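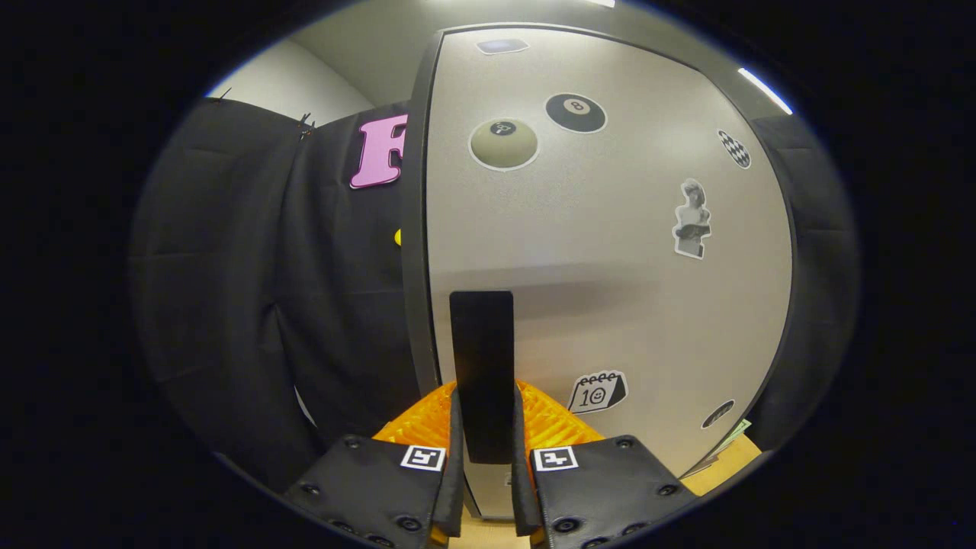
MEDIA RELEASE

FOR IMMEDIATE RELEASE

Pindden opens Wadska Series 2 sticker collection to schools, libraries and shared workplaces

BALLARAT, VICTORIA – Pindden, the regional designer and printer of removable stickers for furniture and storage, has announced the release of Wadska Series 2, a collection of 94 designs intended for cabinets, lockers, drawer fronts and other smooth painted surfaces in rooms used by many people.

The collection will be available to institutional customers from May and to the public through stockists in the months following. It replaces the first Wadska series, which was sold only in mixed packs and did not allow customers to order individual designs.

Series 2 has been developed over two years with Faulkner, the Ballarat shared studio and study centre, where grey storage cabinets stand beside the work tables in the members' rooms. Faulkner members were invited to submit subjects for the new collection, and 281 submissions were received. Designs drawn from those submissions make up the greater part of the range.

Announcing the release, Pindden managing director Kerstin Stüber said the company had wished to produce a collection suited to furniture which people see every day.

"Office storage is bought in grey and it generally stays grey for as long as it is in service," Ms Stüber said. "Our customers told us they wanted to be able to mark a cabinet as their own, or as belonging to a particular group, and to be able to change it again later without damaging the paint. Wadska Series 2 was prepared with that request in front of us at every stage."

The designs

Series 2 is arranged in four families. The Table Games family includes a black 8-ball with the numeral in a white circle, and a companion ball in khaki. The Gallery family consists of classical statue figures in greyscale, each with a white outline. The Patterns family includes a black and white checkered diamond and a group of plain coloured rectangles, among them a purple-blue. The Desk family includes a ring-bound calendar page in black and white with the number 10 and a small smiley face.

Illustrator Ewan Mahuika, who prepared the artwork, said the submissions from Faulkner members had been far more varied than the company had expected, and that the Gallery family had required the most work.

"A statue has a great deal of soft shading in it, and shading tends to disappear on a pale grey door," Mr Mahuika said. "We added the white outline at the third proof and kept it for every figure after that. The calendar page was much simpler. I had a version with a full month of squares on it, and the small face was what remained once I had taken the squares away. Members have asked whether there will be pages for the other dates. There are no plans for those in this series, although I have kept the drawings."

All designs are supplied in a matt finish. Customers may order single designs in any quantity, or a full family on a perforated sheet.

Use in shared rooms

Pindden will supply institutional customers with a short guide to applying and removing the stickers. The guide recommends that doors be wiped down with a damp cloth and left to dry before application, and that stickers be kept clear of hinges, handles and edge trim. Stickers should be lifted slowly from one corner. Where a sticker has been in place for a long period, gentle warming with a hair dryer is advised.

The guide was written with Marama Pomare, rooms manager at Faulkner, and reflects practice at the centre, where members have been permitted to decorate storage in the rooms they use since the first Wadska series was released. Each room has its own arrangement. Some rooms divide the doors evenly between regular users – others have allowed the stickers to gather wherever there is space.

"We have one rule for the doors, which is that a member does not cover another member's sticker," Ms Pomare said. "Beyond that we have left the matter to the people who work in the rooms. The practical benefit for my staff has been considerable. Members now say that something has been left in the cabinet with the 8-ball on it, and we know where to look. Under the old numbering system we had two cabinets labelled C4 and an ongoing disagreement as to which was correct."

Ms Pomare said the centre would retain printed labels for first aid supplies and cleaning products, which are required to be identified in words.

Production

Wadska Series 2 is printed at Pindden's Ballarat premises on film supplied by Karkosero, which has worked with the company since its first collection. An opening print run of 300 sheets of each family has been completed and is reserved for institutional orders.

Corey Ruddock, production manager at Pindden, said a change of adhesive had delayed the collection by one season.

"The adhesive used for Series 1 held very well on laminate and less well on powder-coated steel, particularly at the corners of the larger pieces," Mr Ruddock said. "The new film was trialled on doors at Faulkner through a full summer before we approved it. We also rounded the corners on the rectangular designs, as square corners were the first to lift."

Customers holding unused stock from Series 1 may exchange unopened packs for Series 2 sheets of equal value until the end of the calendar year.

Schools program

Alongside the release, Pindden will offer a schools program under which classes may submit a drawing for printing as a small run for their own lockers and tray units. Drawings may be in colour or black and white and should be supplied on plain white paper. Schools will retain the original artwork.

Hamish Bolger, who will coordinate the program, said expressions of interest were invited from primary and secondary schools throughout Victoria.

"Teachers should contact us early in the term if they would like the stickers returned before the holidays," Mr Bolger said. "A single class can submit one design, and we ask that the class settle on it before it is sent."

About Pindden

Pindden designs and prints removable stickers and labels for furniture, storage and interior surfaces. The company is based in Ballarat, Victoria.

Media enquiries: Hamish Bolger, Communications and Programs, Pindden

Sample sheets are available to media on request.

ENDS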